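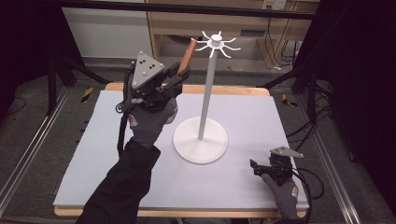

Birsen Bozkurt bought the tea room in Flotcombe in December, with the lease, the ovens and 308 cups and mugs that the last owner did not want to move. She had run a lunch counter before, but never a place where people stay all afternoon.

"The cups were the first problem," she says. "Half of them didn't match a saucer. I gave away 200 to the church and the school and kept the ones I liked holding."

Her menu is short. There is black tea, two green teas, coffee from a roaster called Sasero, and a lentil soup that was her mother's. The soup sells out most days before one o'clock. She has been told to make more of it and so far has refused.

"If I make a bigger pot I have soup left at four. Then I'm eating it for dinner, and I've had enough of it for dinner."

Rostyslav Ivanyshyn bakes for her four mornings a week. He starts at five and is gone by the time most customers come in. He learned bread in his uncle's shop and says cakes still make him nervous.

"Bread tells you early if it's going wrong," he says. "With a cake you open the oven and find out."

The two of them argue over the walnut loaf. He wants it darker. She says older customers can't chew the crust, and for now it comes out the way she likes it.

Money is tight but the room is paying its rent. On a good day they serve roughly 30 people, and on a wet one maybe half that. Bozkurt would like to add evening hours in summer. She has priced a second refrigerator and decided to wait.

I asked what she would do differently. She thought for a while and said she would have had the floor fixed before opening.

"Now I'd have to close for a week. And where would they all go?"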